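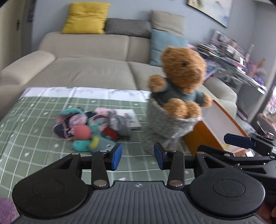 Soft toys on a patterned green blanket.

Families in Givthorpe have until 30th January to hand in outgrown toys for the town's winter swap, which moves this year from the library to the old Ferkmont shoe shop on the high street.

The swap began two years ago with a single table. Last November it took in almost 2,000 items, and the library said it could no longer spare the room. The shop has been empty since the summer and the landlord is letting it go rent-free for a month.

Soft toys, puzzles and board games are all welcome. Soft toys should be washed first and anything with a battery needs to be working. Car seats and cot mattresses will be turned away.

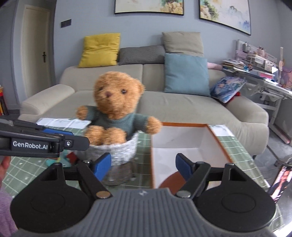 One parent who used the swap last year said the old system of paper tokens was confusing, and that she went home with three she had not managed to spend. The tokens have now been dropped – each child can choose up to two toys, whether or not the family has given any.

Doors open at ten and close at three. Parking behind the shop is for deliveries only. Anything left over will go to the Flotivik charity shop by the station.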